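29 May 2018

## Washer, door seal and drum check

Front loader, white cabinet. Carried over from the Grinholm flat. Complaint on the ticket: water on the floor after a full cycle, musty smell, door needs a push to latch. Feet leveled yesterday, so the floor slope is out of the picture as a cause.

Door side first. Opened fully and left that way for the whole check. Hinge has no play I can feel when lifting the rim by hand. Latch tongue moves freely, slight burr on the lower face, dressed with a fine file. Glass wiped on the inside with a vinegar mix. A chalky ring came off with the second wipe, level with where the glass meets the seal. That ring would be enough to hold the lip off the glass over a short arc.

Seal next. Fold pulled forward a bit at a time, starting at the bottom. Found lint, a hair tie and a coin in the lower fold. No cuts found by finger. One stiff section near the bottom, softened after a few minutes under a warm cloth. Gray film in the drain holes, cleared with a nylon brush.
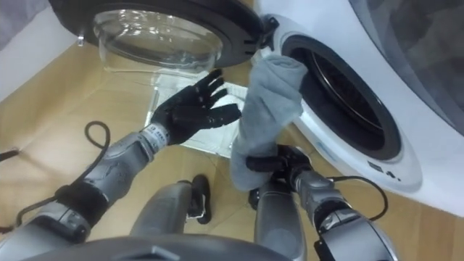

## Drum and fill

Turned the drum by hand, 4 full turns each way. Even drag, no scrape, no knock at the back. Pushed up on the front lip: small movement, same all around, which I put down to the suspension and not the bearing. Leave the bearing alone for now.

Kumsa drum cleaner, 300 ml, straight into the drum, then an empty hot cycle. Outlet voltage before start was 228. Water at the drain hose read 42 °C when I caught it, but the probe went in late, so don't use that number for the heater. Repeat with the probe taped in place from the start.

Floor dry at end of cycle. Paper towel laid under the front edge also dry. Door latched without a push three times running.

## Open

- Second run with a load of towels. The leak was only ever reported with a full drum, so an empty cycle clears nothing.
- Replacement seal: Flurnisus lists one that may fit. Kustton has it on back order. Don't order until the towel run is done.
- Drain filter not opened yet. Needs the low tray, which is still in the other room.
- Musty smell weaker, still there with my head near the drum. Check the detergent drawer housing, top side, for mold.
- Door stays open between runs.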